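Gripper order for spring

The Golldale office has approved the next equipment order for the home tasks project. We are buying 10 more hand-held grippers from Jallen, with spare finger pads budgeted at 100. The pads wear out well before the jaws do, and last year we ran short in February. 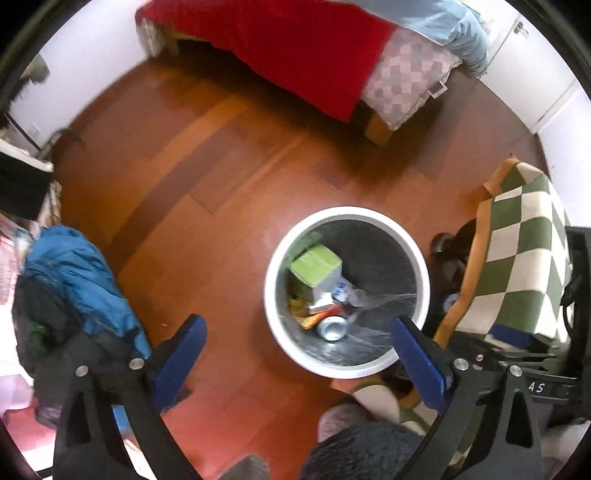
Gripper over a bedroom wastebasket, jaws open.

Deltetti also sent a quote. Their price was lower, but shipping was extra and the pads don't fit the tools we already own - so we stayed with Jallen. Half the invoice, 50 percent, is due with the order. Teams that need chargers or cases should send their lists to the Flores site before the order goes in.

Recent items
Flores storage room: new shelf labels
Battery recycling at Golldale
Travel claims: what to attach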